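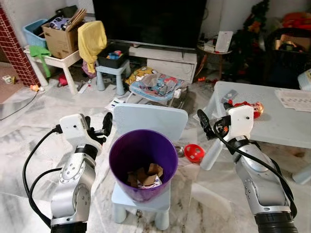 Course Materials / Back on Your Feet / Session 2

Pacing, Rest and the Walking Notebook
Handout to go with the evening lecture. Instructor: Duyên Hầu

Welcome back! Last time we talked mostly about shoes and excuses (mine included), and I promised that this session would get into pacing. I get carried away with this topic, so the notes are here for you to reread at your own speed. Bring them with you on the Ustness walk if you like. They fold up small.

A reminder of who the course is for. You used to move more than you do now. Maybe there was an illness, a new baby, a long stretch of caring for somebody, a job that ate your evenings. Your doctor or physical therapist has said walking is fine. If you haven't had that conversation yet, please have it before the first hill, and if they've given you limits, their limits beat anything written in this handout.

Starting from where you are

Most of us carry around a picture of our old fitness and measure everything against it. I did this for a whole winter. I would set out on the Wormont loop, which I once walked before breakfast, and by the second gate I'd be furious with my own legs. The walk was lovely and I missed nearly all of it!

So in this course we use what I call a baseline walk. It's a walk you could do on a mediocre day, after bad sleep, with a mild headache, and still cook dinner afterward. For some of you that's to the mailbox and back. For others it's the whole lake path. Whatever it is, write it down on the first page of your notebook and be pleased with it, because everything else gets built on top.

To find your baseline, walk an easy route on a few different days and note how you feel when you get home, again before bed, and again the next morning. The next morning matters most. Plenty of people feel wonderful at the end of a walk that flattens them the following day, and the only way to catch that is to look back at the notes.

The talk test

You'll hear this one everywhere, and I love it because it needs no equipment. While you walk, say a full sentence out loud. Sing a line of something if you're alone (or if you aren't, I'm not going to stop you).

Full sentences, comfortably: easy pace. This is where most of your walking should sit for now.
Short phrases with a breath between: moderate. Good in small doses once your baseline feels boring.
A word at a time: slow down, let your breathing settle, then carry on or turn around.

On a climb, you may go from easy to a word at a time in a few steps. Shorten your stride before you get there. Tiny steps look silly and work beautifully. On the Nanayakkara stairs I take them so small that children overtake me, and I get to the top still able to talk about the view.

Building up

Change one thing at a time. Distance, hills, speed and what you carry in your pack all count as things. If you add a hill this week, keep the distance the same. If you're trying out a heavier pack, walk a route you know well and keep it flat.

Stay with each change until it feels ordinary. There's no fixed number of days for this, and I've stopped giving one out, as people treated it like a deadline. Ordinary means you got home and forgot to write anything interesting about it.

Our longest outing in the course is the Stallimberg ridge, and it will take up to 90 minutes with stops. The sign at the top says 1,939 feet, which sounds dramatic until you learn that the parking lot is most of the way up already. It's a gentle, wide path with benches. You can turn back at any bench and one of us will walk down with you. Turning back is a skill, and we'll practice it on purpose at Ustness so that it doesn't feel strange later.

Rest is on the schedule

Put rest days in your notebook ahead of time, in ink. If you wait until you need one, you'll argue with yourself, and the part of you that wants to keep going is a very good talker.

A rest day doesn't have to mean the couch, although the couch is wonderful. Slow stretching, watering the plants, sitting on the back step with coffee, all fine. Chores are where people get caught out. Moving furniture or cleaning the whole garage is hard work, and it belongs in the notebook next to the walks. One person in an earlier group could not work out why she was so worn out on her days off, until we looked at her pages and found she'd been saving all the laundry and shopping for them.

Watch for these the day after a walk:
Heavy legs that haven't eased by lunchtime
Sleeping badly when you expected to sleep well
Being snappish over nothing
Dreading the next walk

Any of those on its own might just be life. A cluster of them means drop back to your baseline and stay there a while. Sharp pain, chest pain, dizziness or breathlessness that doesn't settle with rest are a different matter: stop, and get medical help.

Keeping the notebook

Any notebook will do. I like one that fits in a jacket pocket, with a pencil, because pens quit on me in the cold. Each entry needs only the route, how it felt, and how the next morning went. If you want a number, rate your energy out of 100 when you set out and again when you get home. Don't fuss over it. First number that pops into your head.

Then add one thing you noticed. This is my favorite part of the whole course! It can be a smell, a bird, a conversation on the path, the noise your boots made on the bridge. From my own pages last December:

"Wormont, short loop. Ice at the edges of the pond, clear in the middle. Went slower than I wanted. Stood at the second gate for ages and watched a heron do absolutely nothing. Morning after: good, bit stiff."

I'd been past that gate more times than I could tell you and had never once stood still there. When you read back through a month of these you start to see patterns, of course, and that's useful, but you also get a month of herons.

Bad days go in as well. Write "didn't go" and the reason if you feel like it. A gap with a note in it is much easier to come back from than a blank page.

Before next time

Write your baseline walk on page one.
Do it on at least two days, with a rest day between, and fill in the morning-after line.
Try the talk test on one uphill stretch, however short.
Bring the notebook. You won't be asked to read from it, but it's nice when people do.

Next session is about weather, layers and eating on the move. I'll bring the flasks, and if anyone has a good recipe for oat bars that don't crumble in the pocket, please bring that too. Mine are terrible.

For the Ustness walk we meet at the lower entrance by the map board. Easy pace throughout, dogs welcome on a leash.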